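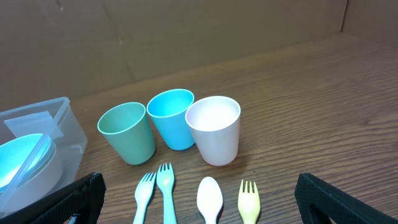

Chapter 7
Choosing a Gripper Kit

The Flumero tabletop kit is sold to schools and small workshops. It comes with two-finger grippers, a wrist camera and up to 13 practice tasks, most of them using plastic cups, forks and spoons. Regula Berchtold tested it at Tralham for this chapter. We look first at what the buyer gets, then at setting up, and last at running costs. Before reading on, write down which jobs you would want such a kit to do. You will need the list in section 7.3.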